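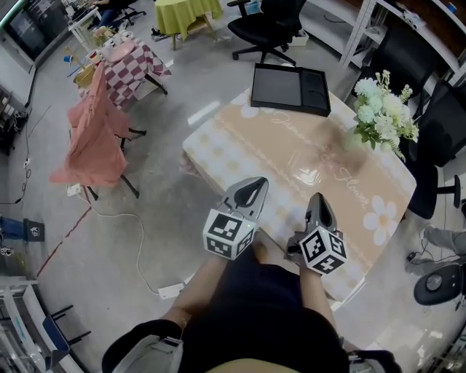
July, 8:40 am. Tray task, handheld pair, Justeldale room

Target for the block is 53 good episodes. Picking up from 32 banked, all off the checked-cloth table. Now on the big table with the flower print cover, tray at the far end. Same grippers, same cubes, nothing recalibrated overnight.

Task wording as it goes in the log: "take item, place in left section of tray, both hands return to start." Left section is the wide dark grey one. Right section is narrower and black. Need to keep saying left and right from the operator's side, half of last week's notes have it from the tray's side and I'm still untangling them.

9:15 am
Warm-ups, not kept. Then straight in.

Glare off the table cover is the thing to watch. Bright patch in the middle of the gloss, right where the hands cross on the way to the tray. Gripper tips are grey with black middles so they hold up all right over the peach, but I don't trust the tracker when a cube face goes over the bright bit. Tried the overhead lights at half, patch got smaller, everything else went muddy. Back to full.

Options
- matte cover (Tạ has a roll, ask)
- turn the table again, it's already on the diagonal
- leave it and let the model see glare, it'll see glare in real kitchens anyway

Going with the third for now. Flag every episode with "gloss" in the tags so we can pull them later if training goes odd.

10:05 am
Cubes. Right one had worked round on its mount between takes, caught it when the pose trace for the right hand came out tilted against the left. Nipped up the screw, reshot the last batch. Check BOTH before each batch, not just at the start of the day. Writing it here because I wrote it in June too and then didn't do it.

Pose dropouts are mostly on the reach to the far end. Wrist rolls in and the top face goes edge-on to the head camera. If the operator keeps the elbow out a bit the faces stay readable the whole way. Feels silly for the first few then you forget about it. But — don't want everybody moving like a crab, so only asked for it on the two-handed carries.

11:20 am
Timham asked for more background variety, so no clearing up between batches. Flowers stay on the table edge, chairs stay wherever they get left, people walk past. Only rule is nothing goes in the tray that isn't part of the task. The flowers do get in the way of the right arm if the start pose is too wide. Moved the start pose in instead of the flowers. New start: tips up, wrists just in from the near edge, hold still for a count before going.

Short hold at the start is still the commonest reason for a reject. Operators go early. The trimmer needs the still bit to find the start and without it you lose the first part of the reach. Beep is too quiet in this room, turn it up or use a buzz.

Disk: one recorder stopped writing at file 741, no warning, light still on. Lost the take that was running and nothing else. Restarted, fine since. Cliser's updated logger is supposed to shout when that happens. It's not on this machine yet.

1:30 pm
Afternoon set. Swapped which hand leads, so left picks and right steadies. Slower and messier but that's the data we're short of. Kept the fumbles where the item got regrasped cleanly. Binned the ones where it was dropped off the table, the recovery is all walking and bending and the head view goes everywhere.

Question for whoever reads this: do we keep regrasps as one episode or cut them? I've been leaving them whole and putting a marker at the regrasp. Easier to cut later than to stitch. If the training side wants them seperate say so before the next block, please, not after.

Tape on the floor by the power lead is still the line for the chairs. Stay on the table side of it. Cable's long and it wanders.

3:10 pm
Arms tired, quality drops after 40 minutes straight. You can see it in the traces, hands start coming in low and the cubes tip forward. Breaks from now on at 40 even if it's going well, espeically if it's going well.

Did a quick replay on the morning files. Both hands present start to finish on most of them, gaps short enough to fill. The gloss-tagged ones no worse than the rest that I can tell by eye. Haven't run the proper check.

4:25 pm
Reached 53. Copy running to the shared drive, leave the machine on.

To do
- buzz or louder beep
- new logger on this machine
- thread lock on the right cube mount
- matte cover for a comparison set, same task, same operator
- fix left/right in last week's notes (me)
- charge both grippers tonight, left one was low at the end

2 comments
0 shares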